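About Us - Arulell Storage & Sorting

Hello, and thanks for dropping by!
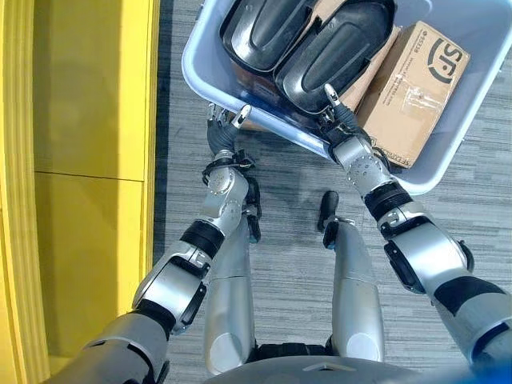
A light blue bin, with a cardboard box and some black moulded bits inside.

I'm Nathalie Coppens and I run Arulell, which is a small business that sorts out other people's stuff. Garages, stockrooms, school cupboards, the back bedroom you've stopped opening. I started in January with a borrowed van and 2 stacks of plastic bins, and I've been up to my elbows in other people's odds and ends ever since (I love it, I really do).

Before this I ran the parts store at a firm called Mokoena, where everything had a shelf and the shelf had a number. I got the bug there. When I left I had 2567 part numbers in my head and no use for them, so I went round to my sister's and did her shed.

How we work is pretty simple. We come and look first, usually at nine in the morning when everyone's still cheerful, and that visit is free. Then we bring the bins. Things go in by kind to start with - cables with cables, boxed things with boxed things, small hard parts where they won't get squashed under something heavy. You get a pen and a roll of labels and you decide what stays. I don't throw anything out without asking, not even the bag of mystery keys!

People do ask about the bins. We like plain open ones for the sorting stage, because you can get both hands in and see what you've got without wrestling a lid. Lids come later, once it's all going up on a shelf. Our bigger sets are called Trolix and the small ones for drawers and desks are Nato, and before you ask, yes, I named them both in one afternoon and no, they don't mean anything.

Our unit is number 2553 on the trading estate, round the back past the tyre place. You're welcome to pop in and see the bins, borrow a few for a weekend or just have a moan about your loft. The kettle is by the door and the parking is dreadful, so try the side road.

We work with homes, small shops, workshops and a couple of schools. If you've got a really big job, a whole warehouse say, have a chat with me first and I'll tell you if it's too much for us.

Ring the unit, extension 3932, or fill in the form on the Contact page. If I don't pick up I'm probably under somebody's stairs - leave a message and I'll call you back after tea.

Nathalie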